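From: Joaquín Arancibia
To: Flarnham automation list
Date: 20th June
Subject: Re: can they do the boring bits yet?

Nabila El Idrissi wrote:
> Every year someone tells me a robot will load the dishwasher by December
> and every year I'm still scraping plates. Has anyone here got one doing a
> proper chore, start to finish, with no person hovering? I'd settle for
> something on the shop floor. Fetch, carry, put away, that sort of thing.

Hi Nabila, and sorry for the slow reply (we've had the Bidberg people in).

Short version: dishwasher no, putting away sort of! I've been working on the plate-handling cell in simulation, which is about as near to washing-up as my job gets. You've got an instrument with a tray sticking out, holders for the plates, bins, and an arm that has to move things between them without knocking anything over.
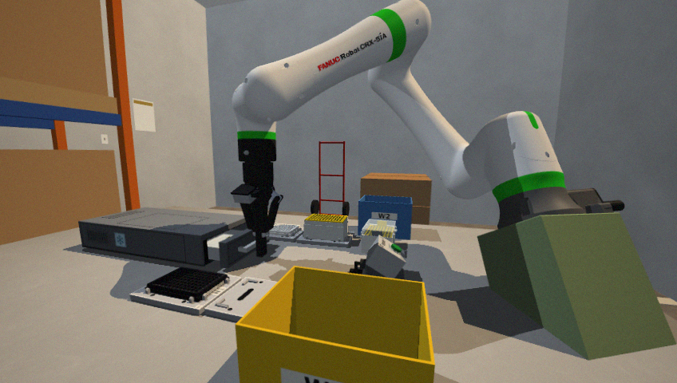
The moving about is the easy part, really. If every plate sits square in its holder I can run the thing all night and go to bed. What gets me is the small stuff. I nudge a holder a tiny bit in the settings and the success rate drops like a stone, where you or I would just shuffle our fingers over and not even notice we'd done it. Last batch was 1000 runs, and 227 of them ended with me swearing at the log. Most of those were bad grips. A few were plates set down crooked, and I still can't explain 8 of them at all.

Doležal reckons we should add more variety and let it learn its way out. Povarow wants better holders and no cleverness whatsoever. I lean towards Povarow for the lab and Doležal for your kitchen, because nobody's going to bolt locating pins to a draining board, are they?

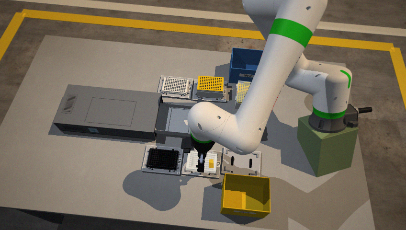 Simulated cell, gripper over the white plate in the front row.

So to your question about hovering: for a fixed job on a fixed table, I'd happily walk off and get a coffee. For a sink full of odd mugs and one greasy roasting tin I'd want a mop handy. Does yours have to be plates, by the way? Folding tea towels might be a kinder place to start, or it might be far worse, I've never tried it.

I can send the run logs if anyone fancies a dig, just shout.

Joaquín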